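Benkirane two-arm bench cell -- setup and care

The Benkirane cell is a pair of six-joint arms on one aluminum-framed table, supplied by Sornel with cabling, two teach pendants and a parallel gripper for each arm. It ships on a single pallet and needs a floor that is level and a door at least 82 cm wide.

Mounting

Bolt each base plate down finger-tight first, then torque in a cross pattern. Check the plates again after the first week of running, when the bolts have settled. The arms must be powered off and resting in the folded position before anyone leans over the table.

Work surface

We fit brown paper as the standard covering. It cuts glare for the cameras and shows scuffs early. Tape it under the edge and pull it flat; a ridge near the middle will throw off the height check. Replace it when it tears. A roll covers the table nearly 59 times.

Cables

The gripper cable needs a free loop at the wrist, with the rest strapped along the arm. Too short and it pulls at the connector when the last joint turns -- too long and it catches on whatever is standing on the table. Run the wrist through its full range at low speed after every cable change and watch the loop the whole way round.

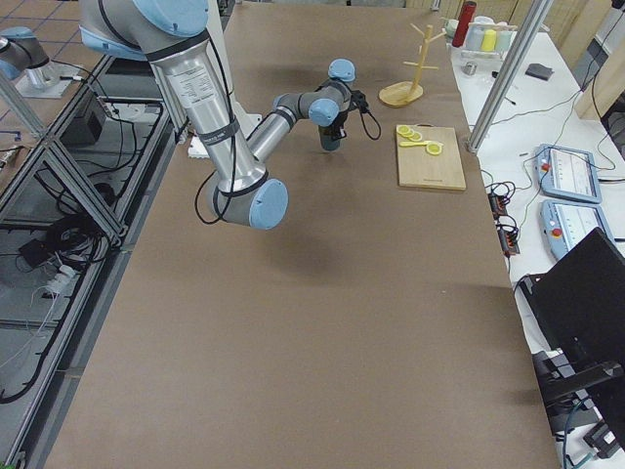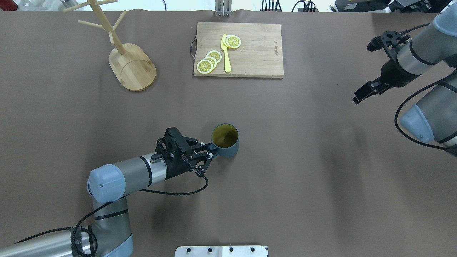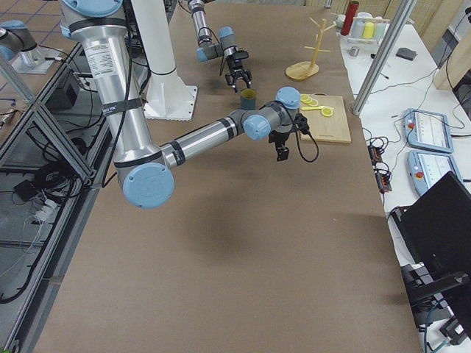 Two arms, two grippers, one shared table.

Grippers

Wipe the finger pads with a damp cloth at the end of the day. Sugar and fruit juice build up on them and the grip force reading drifts. Pads are held by two screws and come off without removing the gripper. Kinga Gál at our Ammont workshop keeps matched pairs in stock; order both fingers together, as a worn pad opposite a new one will tilt a cup.

After a pad change, close the gripper on the 5 mm gauge block and save the zero from the pendant. Do the left arm, then the right. The two zeros are stored separately and do not carry over.

Pendants

Each pendant controls its own arm. Keep both within reach of the operator and clear of the table. The stop buttons are wired together in the cabinet, so pressing either one halts both arms. Test them every morning before the first run.

Service

A yearly visit covers joint backlash, brake test, cable wear and a new calibration between the two arms. Visits to Flesemthorpe and the north are booked through Čestmír Vlček, all others through Mirjam Schnyder. November fills up early. Please have the serial numbers of both arms ready when you write.

Spare pads, straps and paper rolls usually leave Ammont within 5 working days.

Page last changed 25 April 2024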